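Notebook, pencil case task
September 20, 2018

Ran out of room in the old notebook so this picks up where the August pages stop. Same task, same table, new arm offsets. If you're looking for the cup stuff it's in the other book, somewhere near the back.

Goal for this session was 39 good demos of packing the pencil case, all by remote control, both arms. I got 18. Not thrilled, but the 18 are clean and I'd much rather have those than a pile of sloppy ones we have to throw out in a week (hello, August).

Setup first, so I don't have to guess later. Leader arms clamped to the operator bench, follower arms on the long table. Loaded the Sukisov config for both sides, wrist cameras on, recording at the usual rate. Force feedback is still off on the left leader. I tried turning it on for a couple of warm-up runs and it buzzes so badly when you get near the tabletop that you end up fighting it the whole way down. Off it went again. Giorgia thinks it's the gain and I think it's the cable, and we have a coffee riding on it.

The first hour was mostly me relearning how to drive. Two weeks away and my hands had completely forgotten the grip scaling! I kept closing too hard, and a round pen squeezed off-center just squirts out sideways. What finally helped was resting my elbows on the bench and coming straight down over the pen, then pausing a beat before closing. The pause shows up in the data, of course, so we'll want to decide whether to trim it or leave it. I vote leave it. The Amato runs had everything trimmed and the policy came out jumpy, hovering and snatching at things.

Order I settled on: marker first into the long channel, then the skinny ones into the short compartments, then whatever is left on the table. Marker first is nicer to drive because the channel is widest and you can be a bit off on the angle. The thin red pencil is the worst by a mile. It wants to lie across the divider wall, and you have to nudge it with the side of a finger until it drops. I kept the nudges in. They look ugly on replay but I think the robot should see them.

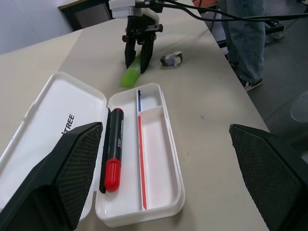
Wrist camera, marker and both thin ones in the case, other arm at the green one.

Lighting was fine with the blinds down. The inside of the lid is very shiny, though, and I'd like to check a few episodes for glare before we collect any more. If it's bad we could try the matte tray from the Inthorpe box, but then the dividers are in different places and I really don't want to mix two cases in one set.

Handoffs: tried, gave up, will try again. The idea was to pick with the far arm, pass to the near one, and place from there. In practice I lose track of which hand is which as soon as the two grippers are close together, and the wrist view doesn't help much with the fingers taking up so much of it. Giorgia had a go and was way better at it than me (she says it's all the piano). Her trick is to watch the overhead view until the grippers are a hand's width apart and only then look at the wrist view. I wrote that on a sticky note and put it on the monitor. She should probably do the handoff set and I'll do resets.

Speaking of resets, they're eating us alive. I was scattering the pens by hand between runs and I caught myself putting them in nearly the same spots every time. From now on shake them in the cup and tip them out, no tidying, and only redo it if something rolls off the table.

Things that broke or almost broke:
Left follower dropped its connection 2 times, both in the middle of a run. Threw both runs away. Restarting the bridge fixed it.
Stop pedal slid under the bench and I couldn't find it with my foot. Taped it down. Please don't move it!
Grip pads on the right side are picking up lint. Wiped them, seems fine, look again before the next batch.

We still want 300 before we train anything serious, and at this pace that's a lot of afternoons. Wonetti offered to lend us a second pair of leader arms and I think we should say yes, even if the handles are different. I'd want a few runs on them first to see if the scaling carries over.

Next time: finish the other 21, glare check, start Giorgia on handoffs, and swap the left cable so I can win my coffee. Data is on the lab drive under pencilcase, second folder. I haven't renamed the bad ones yet, so don't pull from it until I've done that.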